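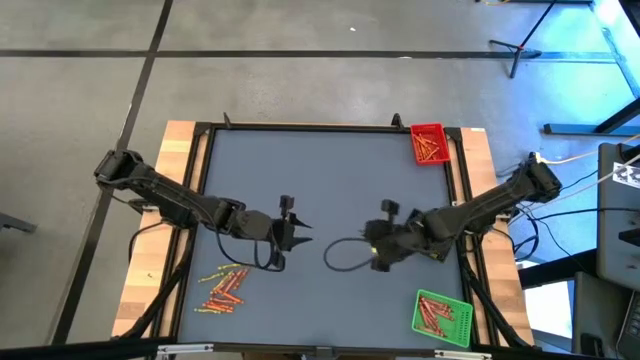
Does anyone here work next to sorting arms, and what has it changed for you day to day?

At our place it has changed the pace more than the job: far less bending over a tray, a lot more checking, topping up and sorting out the odd pieces the arms leave behind.

Posted by tippytray, 2nd April

I'll start, as I'm the one asking and answering! I've been on small parts at Manthorpe for 9 years and the two-arm station is the best thing to land on our floor since the padded mats. Stick pieces go into bins by colour, and I used to do that by hand all shift. My wrists know the difference. Now I look after the station plus the packing bench behind it, and I've learnt how to reteach a pick when we get a new part. Me! I can barely set the oven clock.

Would love to hear from people at other sites, good or bad.

---

kettle_on_18

We've had ours since June. Same sort of work, red and orange bits mostly. I like it well enough but I wouldn't call it restful. When you sort by hand your head can wander. Minding a machine, you're always half listening for it to stop.

---

tippytray

That's fair, the listening thing is real. I found it wore off after a couple of months, once I knew which noises mattered. Do you get to swap round during the shift? We change over every two hours and it makes a huge difference.

---

kettle_on_18

No swaps. Whoever starts on it stays on it. I'll ask.

---

Gorse

Glad it's working for you both but I'll be the grump. At Yeom there were four of us on the sorting bench and now there's one, and the other three were moved to goods-in, where the lifting is heavier. So the easy sitting-down job went and the hard one stayed. Anyone with a bad back lost out.

---

tippytray

Sorry to hear that, Gorse. Ours went the other way round, people were asked what they wanted first and two picked the training. Did anyone at Yeom get offered that?

---

Gorse

One did. The youngest, who already liked computers. The rest of us got a leaflet.

---

Shahram Zarei

I do the line set-up at Dusum, so I'm on the other side of this. Gorse has a point and I've seen it happen. The sites where it goes well are the ones where the bench people are in the room when the layout is drawn up. Our sorters told me the bins were too far back to empty without leaning over, and I'd never have spotted it from the drawings. We shifted them in an afternoon.

On speed, please don't expect miracles. Our best shift so far is 2,611 pieces, and a quick pair of hands could still beat it for the first hour. It's the last hour where the arms win.

---

kettle_on_18

Interesting about the bins. Ours are at the far corners and I have to walk right round to change them. Is it a big job to move them?

---

Shahram Zarei

Not usually. The places need teaching again and somebody has to check the reach, and you stop the station properly while it's done. Ask whoever set it up before shifting anything yourself.

---

nan_of_two

Does it cope with tangled pieces? We've got a trial coming and our stuff arrives in one big heap.

---

tippytray

Mostly! Ours can be slow when pieces are crossed over each other, so I give the heap a bit of a spread before I start it up. Get your team to try it with the worst heap you've got on day one of the trial.

---

Gorse

And ask where everyone's going afterwards. In writing.

---

nan_of_two

Will do both. The meeting's next week, I'll post how it goes.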